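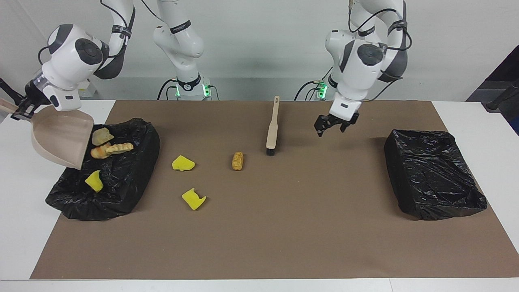
Rathjen Teaching Lab, Robot Learning Group

Handout 6: Collecting demonstrations for the two-arm sweeping task

Each group records demonstrations with the dustpan on one arm and the brush on the other. An episode starts when the operator says "start" and ends when both grippers are still. The target for the course is 600 episodes, pooled across groups.

Vary the layout between episodes. Move the pieces, turn them, and change which ones lie close together. A policy trained on a single layout learns the layout.

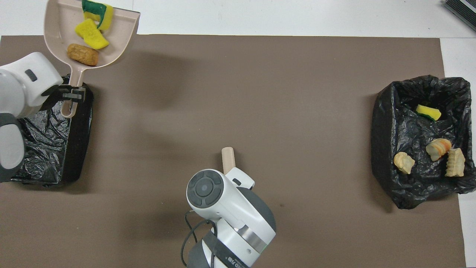
Labels are written per segment and must not be inferred from the task name. The segments are approach, sweep, lift and dump. Mark the boundary at the first frame in which the new motion is clear - if two annotators differ by more than 2 frames, Manju Mathur decides. Record the pan contents separately from the bin contents: two sponges and a brown piece in the scoop are still "in pan", even with other pieces already in the right-hand bin. Failed grasps stay in the set, with the failure flag on.

Upload to the Durenum folder before the July review.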